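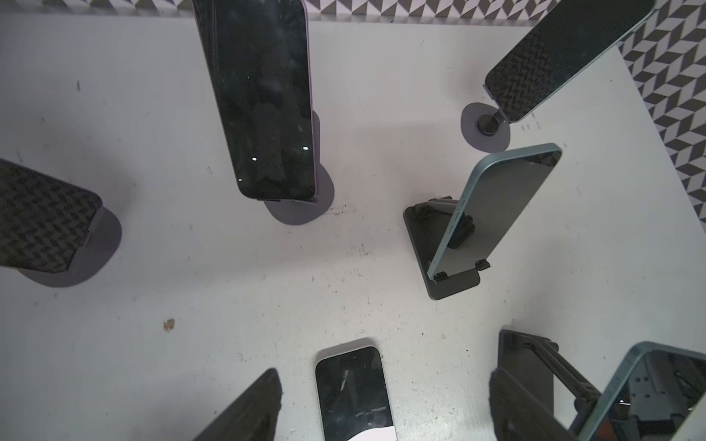 ## Recording phone-and-stand episodes, step by step

This page is for people who record examples on the two-arm table for the first time. The task is simple to say: the arm takes a phone and puts it into a stand. The learning system needs many good examples of it, and good means that the next person can understand what was tried.

1. Change the layout before every episode. Turn the stands, move them closer or farther, and mix the cases and frame colours. If all the phones face one way, the policy learns only this way.
2. Leave free space in the centre. The fingers must come down beside a phone without pushing its neighbour.
3. Start the Volano recorder and check that each camera shows a live picture. Then move the arms to the start pose.
4. Drive slowly for the last few centimetres. Close the fingers on the long sides of the phone and lift straight up before you turn the wrist.

Look at the cables while the wrist turns. The conduit is tied to the white link, but past the elbow it hangs in a loop and it needs slack.
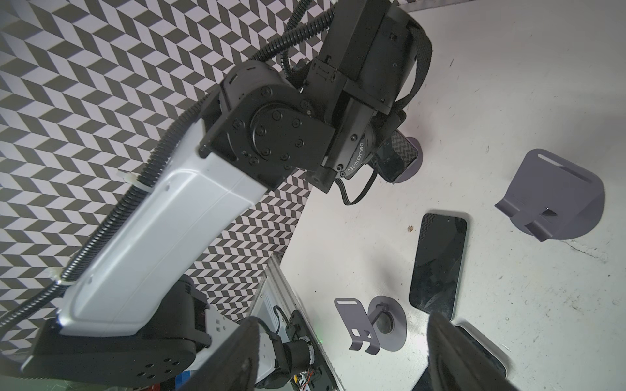

Finlay Ritchie: I would add that a missed grasp should stay in the recording if you recover from it within the same episode. We threw these out in October and the arm had no idea what to do after a slip.

I agree with Finlay, and I changed the rule. Keep the recovery and label it "retry". Delete an episode only when a camera stopped or a phone fell off the table.

### Mixed layouts

Use both phones in stands and phones lying flat, screen up. A flat phone is harder to pick up, so practise it a few times without recording.
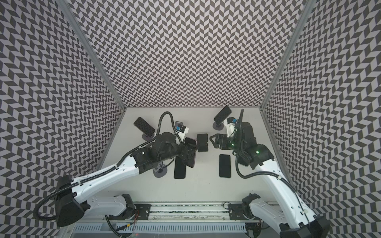
Thongdee, Mar 23, 2026

The set has now 3878 episodes, and 585 of them carry the "retry" label. We still want more with the right arm. Please save new ones in the folder "bruvex_right" and write your initials in the notes field. For access to the folder, ask Usa Phromma.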